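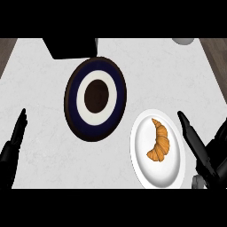

## Part 4: Putting on the first coat of sealer

Okay, you've cleaned the stone, you've let it dry overnight like I begged you to in Part 3, and now you get to do the fun bit. I've sealed a lot of counters and tabletops with Welline (my own kitchen twice, plus the big island at Clodagh Flanagan's place in Stevstead) and the first coat is where most people rush. Put some music on and take your time.

**What you need within reach**

- The bottle of Welline, shaken for a full minute
- Two lint-free cloths, one for wiping on and one for buffing off
- A small foam brush for the edges
- Gloves that fit
- A kitchen timer or your phone

> **Caution:** Open the windows before you open the bottle. The smell is stronger than you'd guess, and the fumes hang around in a small kitchen. Pilot lights off, too, if you have an older stove.

### Test a patch first

1. Pick a spot that normally sits under something, like the toaster.
2. Dab on a bit of sealer about the size of a quarter.
3. Wait ten minutes, then wipe it dry.
4. Look at it again after an hour, in daylight if you can. If it's darker than the stone next to it and you don't like the look, stop and read the section on honed finishes in Part 6.

I skipped this once on a gray vanity top and it came up two shades darker. My wife likes it now, so I got lucky!

### Apply the coat

5. Start at the far side and work back toward yourself, so your sleeve isn't dragging through the wet part.
6. Pour a little puddle onto the cloth, never straight onto the stone. Spread it in loose circles until you've got a thin, even shine over a piece no bigger than a newspaper page.
7. Do the edges with the foam brush. Go easy — drips on the underside dry into hard little beads, and you'll find them with your knuckles for years.
8. Leave it for eight minutes. Set the timer. Don't guess.
9. Wipe off everything that hasn't soaked in, then buff with the clean cloth until it stops feeling tacky.
10. Move on to the next section and overlap the last one by a couple of inches.

> **Note:** If you miss the timer and the sealer turns into a sticky haze, wet the cloth with a bit more fresh sealer and rub it over the haze. It loosens up in a minute or so. Don't scrape it.

### Smoothing out rough edges

If an edge feels scratchy, do it before you seal, with a 3000 grit pad and plenty of water. I use the Coughlan pads, part number 377, and one pad gets me through a whole kitchen. Detlef Janssen, who taught me most of this, uses the Brutel ones and swears they last longer. We've never settled it.

### Waiting

Keep water off for four hours and keep oil, wine and lemon juice off for a full day. Light stuff like a dry plate is fine after dinner time. Then do the water drop check in Part 5 before you decide on a second coat.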